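Workshop notebook -- Kurari
Sat 28 June

Alone in the shop until lunch, Valtteri in after. Main job was the brand side of the stool line, which I have been putting off. Also some stripping on the Hakala chairs while I waited for things to dry. Writing it up tonight so we both have the same version.

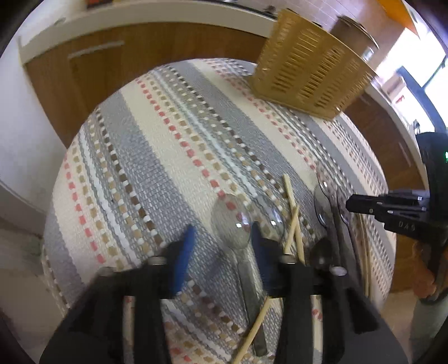
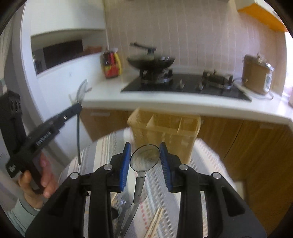
Where we were last week: three candidate names for the stools and side tables, no agreement on who they are for, and a price that I made up in the van. I went back over the notes from the market weekends and sorted the comments people left on the cards. Most of the ones who bought something were furnishing a first or second apartment and wanted one piece that did not come flat in a box. The ones who stopped, talked for a long time and left were mostly people who restore things themselves. They are good company but they are not the customer. I had been writing all our labels for them.

So the labels need redoing. At the moment a label says what the piece was before, what finish is on it, and a paragraph on how the joints were reglued. Buyers at the market turned the label over looking for the price and the size. New order: name, size, price, then one line on where the wood came from. The repair notes can go on a sheet underneath the seat for whoever wants them.

Names. Valtteri still likes Plorner for the whole line. I was against it because it means nothing, but I tried saying it on the phone to the upholstery supplier and she spelled it right the first time, which she has never done with Kurari. Waleck was my pick. Said aloud it sounds like a surname and she asked who he was. Proposal: Plorner for the stools and side tables, Kurari stays as the shop, Waleck goes back in the drawer. Valtteri agreed after lunch without much argument. Still need to check whether anyone in furniture is using it already. I looked through the first few pages of search results and saw nothing, but that is not a proper check.

Price. Worked it through with the last batch of stools in front of me. Materials came to 860 for the batch, including the oil and the new webbing but leaving out the sandpaper, which we share with the chair work. Time is where it falls apart. I had written down two hours per stool and my own time sheets say it is closer to three and a half if the old finish is varnish. Painted ones are worse. If we keep taking in painted stools we either charge more for them or repaint and stop pretending we will get down to bare wood every time. I would rather repaint. Valtteri thinks a painted Plorner stool weakens the thing, as the sample board is all oiled wood. We left it open. One idea is two finishes only, oiled and a single dark green, so the painted ones look intended.

Leaflet. Vilho Valtonen dropped off the proofs around ten. Paper is good, the uncoated stock holds the brown much better than the last lot. Problems:

Page 1: the logo is too close to the fold. Move up.
Page 2: still says "hand crafted with passion". I asked for that to come out. Replace with the line about seats and legs coming from different pieces, it is at least something a person could picture.
Page 3: the side table is shown with the old square feet. We stopped making those in the spring.
Back: opening hours wrong, says closed Mondays only. We are closed Mondays and Tuesdays.

He will print 720 at the price he gave us if the corrections reach him by Wednesday. A smaller run costs nearly the same so there is no sense going lower. I would like to hold back a stack for the July open day and not put them all out at the market, as we did with the cards.

Hakala chairs. Four of the six now stripped. The fifth has a split in the back rail that was hidden under the varnish, runs from the top of the mortise most of the way across. Glued and clamped at 11:15, left overnight, do not touch the clamps. Someone before us put a nail through the joint and filled over it. Got the nail out with the small pliers and a lot of swearing. The hole will show, so plug it from the offcut box, there is some birch in there that is close in color. Sixth chair not started.

Note on the stripper: the new tin works slower than the old one. Gave it 40 minutes on the seat of number four and it had only lifted the top coat. Second application did it. Either leave it longer under plastic or go back to the other stuff, I have no strong view. It smells less, I will say that for it.

Valtteri's afternoon: he made up the stamp for the underside of the stools. First version had letters too thin and the ink filled them in on open-grained wood. Second version with thicker strokes reads fine on birch and pine and is still poor on oak. We might burn it on the oak ones -- he has a friend with a branding iron setup and will ask what a custom head costs. The mark is only the word for now, with no drawing. We tried the little stool outline next to it and at that size it looked like a table, or a tooth.

Sample board: needs a third oiled sample, something darker. Currently it goes pale, less pale, and then stops. Offcuts of the old school bench would do.

To do:
Corrections to Vilho by Wednesday (me)
Proper check on the Plorner name (me)
Ask about the branding iron (Valtteri)
Green paint, buy one small can and test on a scrap leg first (Valtteri)
New label layout, print ten and try them on the stools in the window
Time sheets: write down painted and varnished separately from now on, both of us
Unclamp chair five tomorrow, after noon

Out of 180 grit. Second shelf has some 150 that will do for Monday if the shop is shut.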